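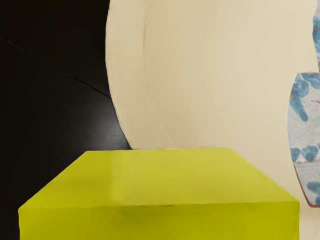 Yellow-green block, computer render

Wanted: 40 people who take the bus to work

I've been riding the number 7 from Irnen to Koldale for most of my working life, and I must have overheard enough by now to fill a shelf. Arguments over windows, a marriage proposal (she said she'd think about it), a man who sang the same hymn every Tuesday until he got off at Zarholm. So I'm putting together a book of bus diaries, and I'd love you to be in it!

I'm after 40 regular passengers on any of the Koldale routes. Early shift cleaners, sixth formers, people who nod off and wake up at the depot – all of you. You don't need to have written anything since school. Spelling is my problem.
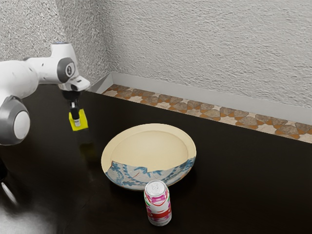
Words by the editor, Koldale Bus Diaries

What you'd be doing is keeping a diary for the whole of February. A line or two on each trip is fine, more if something happens. Then at the end you pick your favourite bits and turn them into one piece of up to 700 words. If you'd sooner talk than write, ring me and I'll type it up as you go, I'm quick.

Please change people's names and don't write down anything that would get a stranger into trouble. I'd also ask you not to take photos of other passengers. Drivers are very welcome to take part, but do check with your depot first.

We're printing 700 copies and they'll be on sale at Cervantes, the bookshop opposite the bus station, who have been very kind about the window. Everyone whose diary goes in gets £100 and two copies of the book, one to keep and one to leave on a seat.

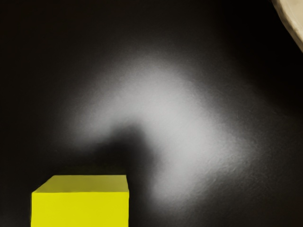
How to join in

Send me a few lines saying which bus you catch, what time, and the oddest thing you've ever seen on it. That's the whole application. Drop it in the box at Cervantes or hand it in at Irnen library, with a phone number I can read!

You need to be 16 or over. I'm a bit short of people from the Zarholm end and anybody on the last bus home, so if that's you, please do get in touch – I'm usually in after 6pm.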